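Gripper comparison group: minutes of the second meeting
Held Apr 25, 2020, by video call
Chair and minutes: Taras Pavliuk
Present: bench team (three), simulation team (two), purchasing (one)
Apologies: controls

1. Minutes of the last meeting

Agreed, with one change. Item 4 said the Isov fingers "outperformed" the Balotlow ones. The bench team had asked for "finished more runs than", and that is what the minutes now say. The chair repeated that the two sets were run on different arms in different weeks and that he doesn't want the result quoted outside the group.

2. Bench results up to the building closing

The bench team had finished 914 pulls on the handle rig before access stopped. Of these, 800 used the Isov two-finger gripper and the rest were split between Balotlow and Tsai. Purchasing asked whether that was enough to choose on. The bench team thought it was enough to rule out the Tsai in its present form. The chair wasn't convinced: the Tsai came with a worn pad on one side and was never run with a new one.

There was some discussion of what counts as a good pull. The log has a single tick for "opened", and a door that came open because a fingertip had hooked behind the handle gets the same tick as one that was properly gripped. The simulation team said this matters a lot to them, as their score is based on contact on both fingers. Agreed to add a second column. Old runs will be gone through again from video where there is video. Where there isn't, they stay as they are and get marked.

3. Supplier claims

Purchasing had circulated the Kestaso controller leaflet. It promises that any of the three grippers can be swapped in without retuning. The chair asked if anyone had seen this done. No one had. Purchasing said the supplier had offered a call with one of their engineers. The bench team would sooner have the controller on loan for a month and no call. Purchasing will ask for both.

The Balotlow price has gone up again. Noted.

4. Simulation in place of bench time

The simulation team proposed carrying on with the comparison in software until the rig can be used. They have the cabinet handle task running with the wrist view switched on, and can get through a batch of 21 handle positions overnight. They believe the ranking of the grippers will hold when we go back to hardware.

The chair asked what that belief rested on. The answer was one comparison, made in October on a different handle, where the order came out the same. He pointed out that with three grippers this happens by luck one time in six. The simulation team accepted that but said the misses had looked similar too — fingers closing at a slant to the bar and slipping along it.

The wrist view took up most of the remaining time. The bench team's worry is that hard shadows across a bar and the door behind it could be taken for edges by the handle finder, and that tuning against rendered shadows teaches us very little about the lamps in our own room.
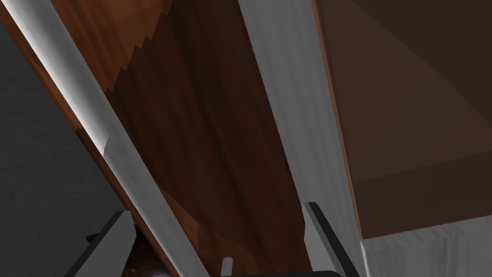 The simulation team replied that the light can be moved or softened in the settings, and offered to run the same batch under three lighting set-ups. If the score moves more between set-ups than it does between grippers, they will say so and we stop there. The chair thought this the first sensible test anyone had put forward today and asked for it before any further gripper runs.

Friction was raised again. The value in use was copied from an older project and no one present could say where it first came from. The bench team can measure the real pads with a spring scale and a tilted board, but only once they can get at them. Until then every simulated slip is to be reported with the value written beside it.

5. Actions

Simulation team: same batch, three lighting set-ups, scores listed per gripper and per set-up. No averages on their own.
Bench team: second column in the log; go through old video, Isov runs first.
Purchasing: Kestaso loan and call; new pads for the Tsai.
Chair: write to controls and ask for someone to attend.

6. Any other business

The simulation team asked if their results could go in the project newsletter. The chair said no, or at least not until item 4 has been dealt with. One member of the bench team asked for it to be noted that the newsletter has already printed the Isov result from last time. The chair will ask for a correction.

Next meeting when the lighting runs are in.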